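Notizen zum Vortrag: Beschaffung zweiarmiger Arbeitszellen für Textilaufgaben
Vasilis Trajkovski, Potberg
Stand: 2024-05-19

Folie 1: Titel

Kurz halten. Rolle nennen (Planung und Budget, keine Entwicklung). Hinweis, dass Fragen zur Regelungstechnik an die Kollegen gehen und Fragen zu Kosten an mich.

Folie 2: Ausgangslage

Im Februar lag der Investitionsantrag in erster Fassung vor. Beantragt waren 11 Zellen mit je zwei Armen. Der Antrag wurde zurückgegeben. Begründung: Anschaffungspreis plausibel, Betriebskosten nicht belegt, Ersatzteilhaltung fehlt vollständig. Alle drei Punkte waren berechtigt.

Der heutige Stand ist die zweite Fassung. Anzahl der Zellen unverändert, Aufbau der Kalkulation komplett neu. Verglichen wurden die Angebote von Skalska, Flurner und Howlader.

Folie 3: Was eine Zelle kostet

Vier Blöcke auf der Folie, der Reihe nach ansprechen:
- Arme mit Greifern und Steuerung
- Einhausung, Boden, Profile, Linearschiene
- Requisiten und Textilien
- Inbetriebnahme, Abnahme, Schulung

Block eins ist gut zu kalkulieren, die Preise sind Listenpreise mit Staffel. Block zwei wird regelmäßig zu niedrig angesetzt. In der ersten Fassung stand die Einhausung als Pauschale ohne Montagestunden. Im neuen Antrag sind Material und Montage getrennt ausgewiesen, das verlangt auch der Einkauf.

Block drei ist der kleinste Betrag und hat die meisten Rückfragen ausgelöst. Kleiderständer, Bügel, Körbe und Kleidungsstücke laufen als Verbrauchsmaterial über die Kostenstelle der Abteilung. Sie gehören nicht in die Investition. Wer sie trotzdem dort einträgt, bekommt den Antrag zurück.
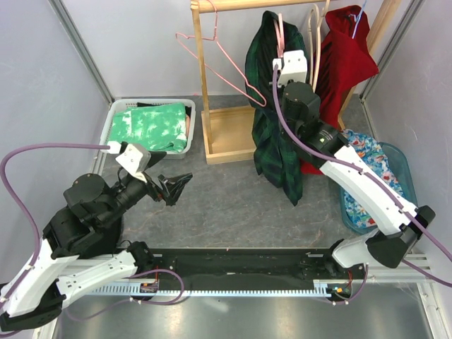 Bei den Textilien ist zusätzlich die Variantenbreite zu planen. Ein einzelner Stoff reicht für die Abnahme, für den laufenden Betrieb nicht. Wir bestellen in Sätzen. Ein Satz enthält gemusterte und einfarbige Teile, helle und dunkle, dazu Bügel in mehreren Farben. Angesetzt sind 3 Sätze pro Zelle: einer im Einsatz, einer in der Wäsche, einer im Lager.

Dunkle Stoffe getrennt bewerten. Schwarze Greiferfinger vor dunklem Gewebe sind für die Bildauswertung ungünstig. Im Lastenheft steht deshalb eine Anforderung an die Beleuchtung, die in Fassung eins fehlte. Mehrkosten gering, Nachrüstung dagegen teuer (Elektrofachkraft, erneute Abnahme, Stillstand).

Folie 4: Angebotsvergleich

Keine Preise auf der Folie, die Angebote sind vertraulich. Nur die Struktur zeigen.

Skalska: Komplettangebot aus einer Hand, Einhausung enthalten. Günstigste Inbetriebnahme. Ersatzteile nur über den Hersteller, Lieferzeit nicht zugesichert.

Flurner: Arme und Steuerung einzeln, mechanischer Aufbau durch uns. Niedrigster Anschaffungspreis, höchster Eigenanteil. Die Eigenleistung wurde mit 31 Stunden pro Zelle angesetzt. Dieser Wert stammt aus dem Aufbau der Musterzelle und enthält keine Nacharbeit.

Howlader: Aufbau wie Skalska, aber mit Rahmenvertrag für Gelenke, Greifer und Leitungen. Höherer Grundpreis. Über die Nutzungsdauer gerechnet liegt das Angebot vor Skalska.

Falls gefragt wird, warum kein vierter Anbieter: Es gab Anfragen, die Rückläufer waren unvollständig.

Folie 5: Betriebskosten

Die wichtigste Folie des Vortrags, Zeit lassen.

Kalkuliert wird mit 1.026 Betriebsstunden je Zelle und Jahr. Darin sind Rüstzeiten enthalten, Wartung nicht. Wer mit Volllast rechnet, bekommt schöne Stückkosten und im zweiten Jahr eine Nachforderung.

Positionen:
- Greiferfinger als Verschleißteil, Tausch nach Sichtprüfung
- Leitungen entlang der Arme, Prüfung bei jeder Wartung
- Schmierung und Reinigung der Zahnschiene, Fasern sind hier ein eigenes Thema
- Wäsche der Textilien, extern vergeben
- Bedienpersonal, anteilig

Zu den Leitungen: Die Befestigung am Arm ist billig, ein Kabelbruch mit anschließender Fehlersuche nicht. Konfektionierte Ersatzleitungen gehören ins Lager. Bitte nicht als Meterware beschaffen, das wurde versucht, und die Konfektionierung hat mehr gekostet als der fertige Satz.

Folie 6: Ersatzteile

Grundsatz: alles vorhalten, was eine Zelle stilllegt und nicht innerhalb einer Woche lieferbar ist. Betrifft Gelenkmodule, Greifer, Steckverbinder und die Elektronik an der Basis. Profile und Paneele werden nicht bevorratet.

Bei Howlader ist der Erstbestand Teil des Rahmenvertrags. Bei den beiden anderen Angeboten wurde er zum Einzelpreis hinzugerechnet, sonst ist der Vergleich wertlos.

Folie 7: Zeitplan

Beschaffung in zwei Losen. Los eins umfasst die Musterzelle und die ersten Serienzellen, Los zwei den Rest. Freigabe von Los zwei erst nach Abnahme von Los eins. Der Staffelpreis bleibt erhalten, wenn die Gesamtmenge im Vertrag steht und der Abruf in Teilen erfolgt. Mit allen Anbietern so geklärt, schriftliche Bestätigung von Flurner steht noch aus.

Stellfläche und Stromanschluss sind Vorbedingung für die Lieferung. Verantwortlich: Gebäudetechnik. Termin bitte nicht im Vortrag nennen, er ist noch in Abstimmung.

Folie 8: Empfehlung

Howlader, beide Los-Stufen, Verbrauchsmaterial separat. Rückfallposition Skalska, sofern die Lieferzeit für Ersatzteile vertraglich zugesichert wird.

Reserve für Fragen: Leasing wurde geprüft und verworfen, die Restwerte waren nicht belastbar. Tabelle mit der Rechnung liegt im Anhang, Blatt 2.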